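How to Cleanse and Wake Up a New Pendulum

A new pendulum has usually been through a good many hands before it reaches yours, and I like to give mine a quiet evening before I ask it anything at all. My teacher, Hélène Gauthier, taught me this method one July at her house in Drunard, and I've hardly changed it (she would notice if I did!).

Start by setting the pendulum in a dish of dry sea salt overnight. If the stone is soft, like selenite or malachite, wrap it in a bit of cotton first, as salt can scratch.

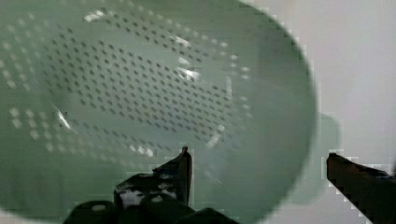 In the morning, brush off the grains and hold the stone in your closed hand for 15 slow breaths. Then let it hang from your thumb and first finger, elbow resting on the table, and say out loud, "Show me yes." Wait. It may take nearly 9 minutes the first time, and that's fine, so have a cup of tea nearby. Do the same for "no" and for "not now," and write down each swing in a notebook.

Practice daily for 17 days with small questions you can check later. Leave the big ones about love and money until your three answers come the same way every time.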